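The Room on Edmont Street
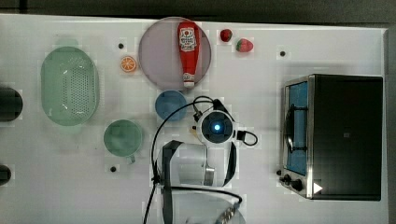
Čestmír Mikuš came to Troltberg in December with one suitcase and a letter from the Iturra shipping office. The letter said he had a job. The office said he did not, and that the man who wrote it had left. Čestmír walked back down the hill and rented a room for 152 a month. The landlady kept her dishes out on a white table, a green colander on the left and a big round plate near the far side, with a slice of orange lying between them. She told him he could use any of it. He thanked her and went up to bed without eating.

In the morning he wrote to his sister. He said the office was warm and the people were kind. He said his desk had a window.

After 7 days he found work unloading trucks. The foreman gave him badge 3342 and a pair of gloves that were too small. He wore them anyway.

His sister's answer came in the spring. She was glad about the desk, she wrote, and she wanted to know what he could see from the window. He read the letter twice on the stairs. Then he borrowed a pen from the landlady and started with the harbor.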